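Search this site
Search
Menu

In praise of the loud tablecloth

By Bernadette Doucet
July

We use cookies to remember your settings. Accept all | Manage

I want to make a case for pattern. I mean the daft, cheerful, leafy sort that covers a kitchen table from end to end and makes a plate of toast look like an occasion. For years I lived without it, as most people I know did, because we had all decided that grown-up homes were the colour of porridge. Then my aunt moved to a smaller flat in Sutonmont and gave me her linen box, and I've been a happy convert ever since.

The box held eleven cloths. One had lemons on it, one had blue windmills, and one had a border of cockerels so badly printed that each bird wore its red comb slightly to the left of its head. I loved that one straight away! I put it on the table the same evening, meaning to take it off before bed, and it stayed there until the following Wednesday, when I spilled beetroot on it and had to swap it for the windmills.

What surprised me was how much more we used the table. My son started doing his homework there again. A neighbour who usually stood in the doorway with her coat on sat down and traced a windmill with her finger while she told me about her knee, and stayed for two cups of tea. I'm sure some of that was chance, but a printed cloth gives your eyes somewhere to go, and people who have something to look at tend to linger.

I've since become the sort of person who stops at every market stall with a folded pile on it. The best I know is Gillen, which is half a shop and half a corridor, and sells ends of rolls by weight. You can get enough for a six-seat table and still have change for a bun. The owner keeps the florals at the back under the shirting, so you have to dig, and the digging is a good part of the fun (take a friend with long arms). I once pulled out two metres of brown and mustard teapots from the bottom of a heap and felt as if I'd won a raffle.

Botanical prints are where I always end up. Ferns especially. A fern is a gift to anyone designing cloth – it has a strong spine, it bends nicely, and it repeats itself all the way down to the tip, so it looks right at any size. Set a few small flowers among the fronds and you have something that will hide a crumb and go with nearly any crockery. My grandmother's generation understood this perfectly well.

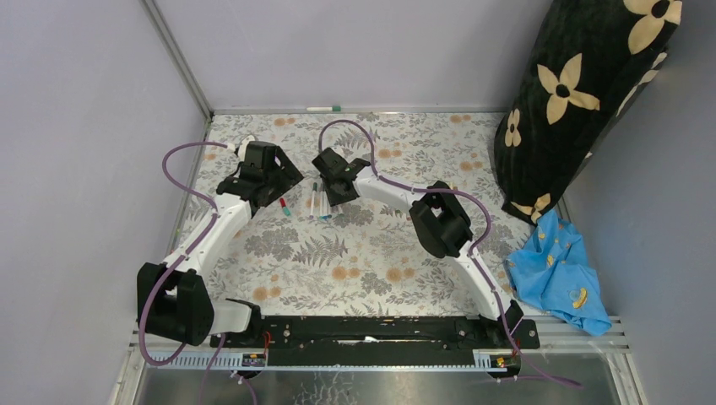

They also understood that a cloth is there to be used. My aunt ironed hers, I'll admit, but she never once moved a child's elbow off one. Every stain in that box has a date attached to it in somebody's memory. The lemons have a ring from the christening, and the windmills have a scorch from the night the power came back on and we'd forgotten the iron was plugged in. I wouldn't swap either for a clean one.

The usual complaint is that patterns date. Of course they do! So does a plain grey sofa, as anybody who bought one when I did will tell you. I'd much sooner have a thing that tells me plainly which year it came from. There was a small print works called Iglesias near where I grew up, long closed now, and people there can still pick out its roses from across a room. They were fat, slightly cross-looking roses in a pink you don't see any more. I have one napkin left and I guard it like a dragon.

The other complaint is that it's all too much, and I do have some sympathy. If you have striped walls and a spotted floor, a jungle on the table may tip you over. My own kitchen walls are a soft plain green, and I think that helps. Let the cloth do the shouting and keep the rest fairly calm, or don't, if you enjoy a racket. My sister puts tartan with strawberries and her house is the most welcoming I know.

If you're nervous, start with a tray cloth or a tea towel with a good big leaf on it. Live with it for a month. Cotton washes best, and a slightly heavy one hangs better at the corners. Old sheets are a wonderful source too, as the printed ones from charity shops have been through the wash so often that they feel like butter, and one double will cover a table and leave you enough for a peg bag.

I've got my eye on a length with artichokes that I saw last weekend, green on cream, with a fault running down one side. I left it behind because I told myself that eleven cloths were plenty. I'm going back for it on Saturday morning.

Sign up to our newsletter
Enter your email address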